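Futau Station Precinct: Who Pays for the Ground Floor?
Speaker notes, evening session

Start without slides. Let people sit down.

Thank the council for the room. Say up front that I worked on the transport side of the Hultier submission and not on the winning one, so they can weigh what I say.

The site. Futau station, the old bus interchange and the surface car park behind it. All state land except the strip along Gronow Street, where the council holds the title. The car park has 176 spaces and is full by 7 am on a normal work morning. Most people in the room will have parked there at some point. Ask for a show of hands.

What was asked for. The brief to developers wanted the parking kept, the bus bays moved closer to the platforms, and housing above. It also wanted an "active ground floor", and that phrase is the subject of tonight's talk.

Define it. Shops, a medical centre, a library branch, childcare. Anything with a door that opens to the street. A lobby with a security desk does not count, though two of the bids tried it.

The problem with the ground floor is rent. New concrete is expensive, and the tenants people say they want (greengrocer, shoe repairs, the bakery from the old arcade) can't pay what the building needs. So the space sits behind printed vinyl for years. Drutalau is the one everyone knows. Seven shopfronts facing the forecourt, and one of them let when the residents moved in upstairs.

Pause here. Someone usually wants to defend Drutalau. Let them, then move on.
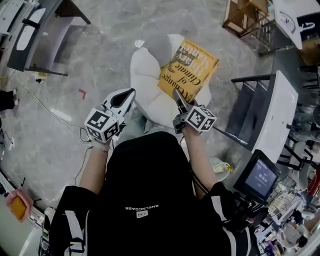

Three ways it has been handled elsewhere.

First, the developer carries it. Ground floor rents are set low for a fixed term and the loss is spread over the apartments. Works while apartments are selling. The low rent tends to vanish at the first change of owner unless it is written on the title.

Second, the council takes a head lease. It rents the lot at one price and sublets at whatever it likes. The risk moves to ratepayers, so councillors need to see the vacancy figures every quarter and be ready to answer for them.

Third, build less of it. Futau's brief asks for 3000 square metres of retail. I would have asked for 2000, all of it on the walk between the platforms and Gronow Street, and put ground floor housing with proper front gardens on the back lane. Expect pushback. The planning scheme as it stands would need an amendment.

Parking. Keep this short, it will come up in questions anyway. Keeping every space means a podium, and a podium pushes the homes up and leaves a blank wall on the lane side. If the spaces stay, ask for flat floors and decent ceiling heights so the levels can be converted later. Sloping floors can't be.

Staging. The bus bays have to move before anything else is dug up. Temporary stops on Gronow Street, with shelter and lighting from the first day. Mention the kerb heights for wheelchair users, which got missed in the draft plan.

What to put in a submission. Say which street frontage you mean. Say what hours you use the station. Ask who will own the ground floor once the building is finished, and ask for the answer in writing.

Submissions close at the end of December. Forms are on the table by the door, and the library has more.

Questions. Repeat each one into the microphone for the people up the back. Room has to be locked by 9 pm.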